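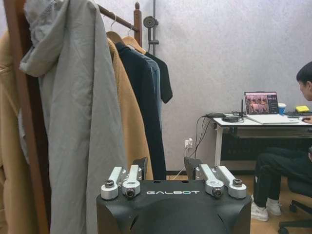

Garment cell: gripper and camera check

The Stisarmont garment cell has moved to a fixed service interval of 220 operating hours. The first service under the new schedule was completed in August. Notes for the other Robichaud cells follow.

Linkage screws come first. Each gripper is opened to full width and powered down before a wrench goes near it. Screws that turn under light hand pressure are removed, cleaned and refitted with fresh threadlocker - do not just tighten them.
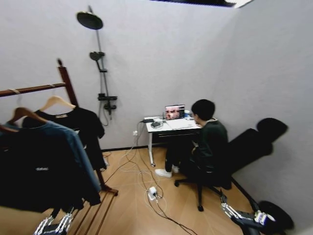 Left and right grippers are then cycled 56 times with no load. Log the motor current for both sides. A drift between left and right has so far meant a worn pivot, and the spare kit at Evport carries the replacement for either side.

Wrist cameras are wiped with a dry lens cloth and checked for fit. Recalibrate if a mount has been disturbed. The routine takes 20 minutes per wrist and runs from the desk laptop.

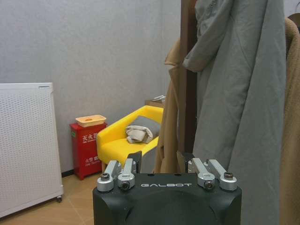 The garment rack counts as part of the cell. Its feet go back on the floor marks before any reach test, and the coats stay on it during the test. An earlier check with a bare rail passed a wrist offset that failed as soon as long garments were hung.

Cell settings are stored under Pratolel revision 42. Save a copy before recalibrating. 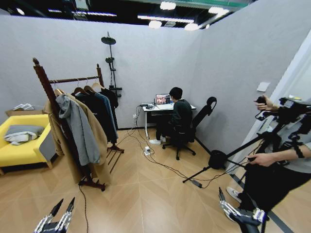
Stisarmont cell, head camera view, with the rack between the two grippers.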